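Oct 14, 2022

Okay, picking up from the mess I left in this notebook last time. The short version for anyone skimming: the new grasp ranking works a lot better on the ring boards than I expected, the glare handling is half done, and I still don't trust the success label. Long version follows, mostly so I remember what I did.

**What I was trying to find out**

The Groltitz policy picks a grasp point from the wrist view only, no depth, no overhead. It scores candidate points and takes the best one. Fine for brackets and boxes. For anything with a hole in the middle it does this maddening thing where it scores the *hole* highest, I guess because the middle of a blob is where you grab every blob it ever saw in training. So the fingers close on air, lift nothing, and the policy goes right back to the same spot. I watched it do this over and over before lunch and had to go for a walk.

The idea (scribbled on the whiteboard, now wiped, sorry to whoever wanted the whiteboard) was to re-rank candidates by whether there's actual part between the two finger tips when they close. So for every candidate we project the closing line between the tips, sample along it, and ask the segmentation whether that strip is part or bin floor. If it's mostly floor, the score gets knocked down. That's the whole trick! No retraining, runs after the policy head, and adds so little time that I stopped bothering to log it.

**Setup notes**

- Segmentation weights are the Arnier ones, not the older set. I did one batch with the older set by accident and threw it out.
- Strip sampling is on a straight line between tips. Should really be a fat line as wide as the jaw. On the list.
- Penalty weight: started too high, and the thing refused to grasp anything and just hovered. Very funny for the first minute. Backed it off until it started committing again.
- Gripper speed unchanged from the last entry. Same jaws too, they're getting chewed up and the friction is probably drifting, so don't compare raw slip numbers with the early runs.

**What happened**

Replayed 4000 logged views through the old scoring and the new one, offline, no robot. Old scoring put the top candidate inside a hole in 1705 of them, which is awful and also explains my morning. New scoring got that down to roughly 600. I went through a pile of the leftovers by hand, and they come in two flavors. One is views from way up high where the hole is only a handful of pixels and the segmentation paints right over it. Don't care much about those, the arm moves in closer before committing anyway. The other kind is glare, and I care about that one a lot.

Then live runs. I didn't do a proper count today, the logging script was dropping episodes and I'd sooner have no number than a bad one. By eye it goes for the rim of the ring now and not the center, pretty consistently. The misses I saw were mostly one jaw coming down on top of a part instead of beside it. That's a clearance problem, and the re-rank knows nothing about clearance. It's perfectly happy to put a finger straight down on a neighboring part if the strip in between looks good.

So clearance is next. Obradović's old footprint check (the little tool in the Wono repo, not the big planner) does more or less what I want: stamp the open jaw shape at each end of the closing line and reject if there's part under the stamp. I tried pasting it in at the end of the day and it rejected every single candidate. Pretty sure I have the jaw width in the wrong units. Didn't chase it.

**The label problem**

Success right now means "gripper width above threshold after lift." With a flat board held at the rim, the closed width is tiny, close enough to fully closed that the threshold is basically a coin flip. If anybody pulls today's live episodes for training, please don't use that field! I'd like to switch to a check on the bin floor after the lift, as in was there a part there before and is it gone now. It costs an extra look but at least it means something.

Also thinking about whether we want a separate penalty for grabbing tall components. The re-rank treats every bit of the part as equally grabbable and it really isn't. You can squeeze bare board edge all day, but I don't want to find out how hard you can squeeze a capacitor. Could do it with a second class in the segmentation, "part but please don't." Labeling that would be a slog, so maybe just on the boards to begin with.

**To do**

- jaw width units in the footprint stamp
- fat line instead of thin line
- fix dropped episodes in the logger BEFORE the next live batch
- new success check
- try the re-rank on the washers, which ought to be the same problem but shinier
- ask around about diffuser film for the lights

**Glare**

Glare is the piece I keep coming back to, and I'd like whoever reads this to have an opinion on it. The segmentation learned "bin floor" as a fairly even yellow, and when the lights bounce off the plastic it sometimes calls the washed-out patch a part, so the re-rank sees a nice solid strip and waves the grasp through. The view at the bottom of this entry is the kind I'm using as a test case: two red ring boards nearly touching, big bright reflection on the floor off to the left of them, yellow floor showing through both center holes. It's got the clearance question in it too, with the boards that close together and the jaws open wide. My plan is to mask anything saturated as "unknown" and give it half the penalty, then see whether the top candidate settles on a bare stretch of red rim, well away from the green terminal blocks.

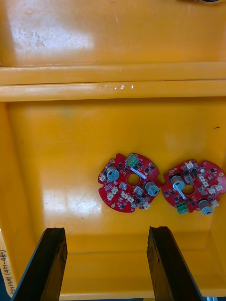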